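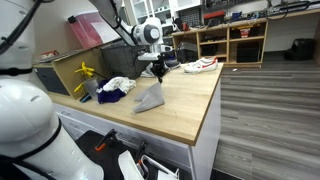 Vurov soft-grip fingertips: two months on the arm

I bought these in a fit of optimism after our old pads started peeling at the corners. They come as a set of 8, with a little bag of screws and a leaflet that Raimonds Vasiliauskas (he shares the workshop with me and reads leaflets, bless him) says was translated at least twice. Mine cost £38 from Sallero, and they turned up well packed.

Fitting was easy enough! Two screws each, done before the kettle had boiled, though I did have to file one of the holes because it was a hair too tight.

I mostly use the robot for tidying jobs, so cloths and shoes on a wooden worktop, that sort of thing. Cloth is where I notice the difference. If it's bunched up with a bit of a peak to aim for, the new tips get hold of it nicely and don't let go halfway. A cloth lying dead flat is still a pain, and I've watched it pat the counter like someone looking for their glasses. Trainers are fine by the heel, hopeless by the laces.

They do pick up fluff (so much fluff) and want a wipe with a damp rag every few sessions. One tip has a small nick in it already, my fault for trying it on a hinge. The Futero ones I had before were tougher but slippery with it, and I wouldn't go back.

Four stars. I'd like spares sold singly, please, Vurov, as I only need the one.

September 3, 2023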